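February 12, 2022

Caramel day again! Matúš Kopecký wanted the soft ones for the Prendside order, so I cooked two batches on the small burner and wrote down as much as I could with sticky hands. Batch one went in with 2,223 grams of sugar (I overshot the scale and just left it), batch two with 2,000 even. Same cream, same butter, same pot.

Batch one grained on me. I'm pretty sure I stirred too long after the boil -- there was a crust up the side and I knocked it right back in like a beginner. Flavor is lovely though, so it's getting chopped up for the fudge.
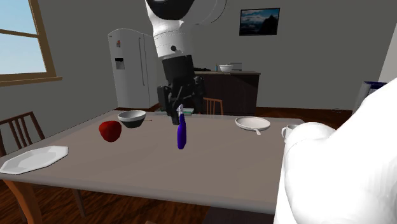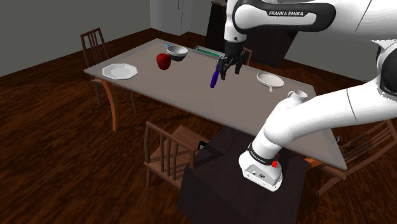 Batch two I left alone once it boiled, and I brushed the sides down with a wet pastry brush every couple of minutes. Much smoother! Matúš Slanina thinks we could skip the brush and mist the sides instead, with an upright trigger bottle like the purple one on the gray table, and I'd like to try it if we can find a nozzle that doesn't spit. Big drops would make the whole pot jump.

Cut six test pieces from batch two and wrapped them in the Kulteck paper. It sticks less than the old stuff but the twists come undone -- maybe cut the squares bigger. Need to order more glucose before the next cook, and somebody please wash the marble.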